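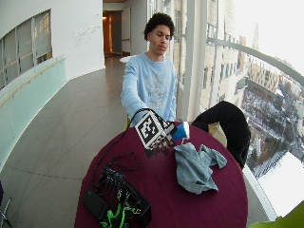 At the round table, cube in the right hand.

Album covers bowing outwards after lining
Bookbinding and albums, thread 3632

Bohdana Kuzmenko
November 9, 2025
I am making post-bound scrapbook albums, 12 inch square, and the covers bow. Materials are as follows. Boards are Kornano greyboard, 2000 micron. Outer covering is Billberg paper-backed bookcloth. Inner lining is ordinary 120 gsm cartridge. Adhesive is Hastent PVA, undiluted, put on with a foam roller. The boards are flat when cut and flat when the cloth goes on. I line the inside the same evening and leave them under a pile of books overnight. Taken out in the morning they look all right. By the following evening the outer face has gone hollow and the corners lift away from the page block, with the front cover worse than the back. I have cut the grain parallel to the spine on the board. I did not check the cartridge. Is the board too thin for this size?

Radymyr Ostapchuk
Board thickness is fine. 2000 micron is normal for a 12 inch album and going up to 3 mm will only make the bow slower to appear. The corners are moving towards the cloth side, so the cloth is pulling harder than the lining. Paper takes up water from the glue, grows across the grain, gets stuck down while it is bigger, then shrinks as it dries and drags the board with it. The lining is supposed to pull back by the same amount. Yours isn't.
Check the cartridge. If its grain runs at right angles to the board it will be shrinking in the wrong direction and doing very little against the cloth.

Bohdana Kuzmenko
How do I check it once it has been trimmed? The pieces are all square now so I can't go by the long edge.

Radymyr Ostapchuk
The long edge is no guide anyway, as mills cut both ways. Take an offcut, mark which way up it was, and wet one side with a sponge. It curls into a tube and the axis of the tube is the grain direction. If you don't want to wet it, bend the sheet loosely in half one way and then the other without creasing. The way that resists less has the fold running with the grain. The tear test works too, but on cartridge I find it hard to read.

Bohdan Moroz
I don't agree that grain is the main problem. Undiluted PVA from a roller goes on very unevenly, and it skins over before a 12 inch square is down. If the lining is half dry by the time it reaches the board it hasn't expanded, so it won't shrink, so there is no pull. You could have the grain perfect and still get this. I would thin the glue, or mix it with paste, and leave the lining to relax for a few minutes after pasting before it goes on.

Radymyr Ostapchuk
Both can be true. But with the grain wrong, no amount of relaxing will fix it. Check the grain first. It costs a strip of paper.

Bohdan Moroz
It costs a strip of paper to try thinner glue as well.

Bohdana Kuzmenko
I did the sponge test. The grain on the cartridge runs across, head to tail on none of them. I had turned the sheet to get more squares out of it. So that is one fault found. I would still like an opinion on the adhesive before I strip anything, as I also have a bottle of Lill methyl cellulose that I bought for tissue and have hardly used. Can it be mixed with the Hastent?

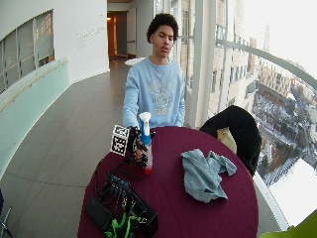

Randi Westerberg
Yes, they mix. Make up the methyl cellulose first to a thick jelly and let it stand until the lumps have gone, then stir in the PVA. I use equal parts by volume for linings and more PVA for cloth. It gives a longer open time and you can slide the sheet into position. The drawback is extra water, so drying takes longer and you must change the blotters. Do not put it on with foam. A flat brush, working from the middle outwards, puts down a thinner coat.
I would not strip the existing covers. Getting PVA off greyboard takes the top layer of the board with it. Line over the top with a second sheet, grain parallel to the spine, and see where they settle.

Nazar Ostapchuk
Lining over the top works, but allow for the thickness at the hinge. On a post-bound album the hinge strip folds back on itself and two layers of cartridge will crack there. Stop the second sheet short of the hinge and leave a gap of 3 mm.
I also think an overnight press under books is too short. The board takes in water from both sides and gives it up slowly. Mine stay under weight for three days with dry blotters put in morning and evening. Twelve hours is enough for the surface to feel dry and that is all it is.

Bohdan Moroz
Three days is excessive with plain PVA. With Randi's mixture I would accept it.

Nazar Ostapchuk
It depends on the room. Mine is unheated from the autumn until May. I would sooner leave them too long.

Bohdana Kuzmenko
Results so far. I relined the back cover only and left the front as it was for comparison. Second sheet is the same cartridge with the grain parallel to the spine, stuck with Lill and Hastent in equal parts, brushed. I let the pasted sheet lie until it stopped curling before laying it on the board.
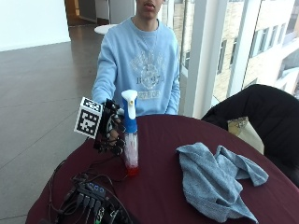
It then went between blotters and under weight, with the blotters changed twice a day as Nazar suggested. The back cover came out with a very slight bow inwards, towards the pages, which I can live with as it holds the corners down. The front is still hollow on the outside. I stopped the new sheet 3 mm short of the hinge and the fold has not cracked, though I have only opened it a few times.
One small problem. There is a ridge where the second sheet ends and it shows through the patterned endpaper.

Randi Westerberg
Sand the edge of the second sheet before the endpaper goes on. Use 240 grit on a block, strokes going off the edge and never back towards the middle. On the next set, put one sheet on with the grain right and the ridge doesn't arise.

Radymyr Ostapchuk
A slight pull inwards is what you want. For the record, that test changed the grain, the glue and the pressing time all at once, so it doesn't settle what Bohdan and I were arguing over.

Bohdan Moroz
Agreed. Do the front with neat PVA and the right grain and we will find out.

Bohdana Kuzmenko
I have enough cartridge for that. The front will be done with undiluted Hastent, brushed, same pressing time. I will post the measurement at the corners when it comes out.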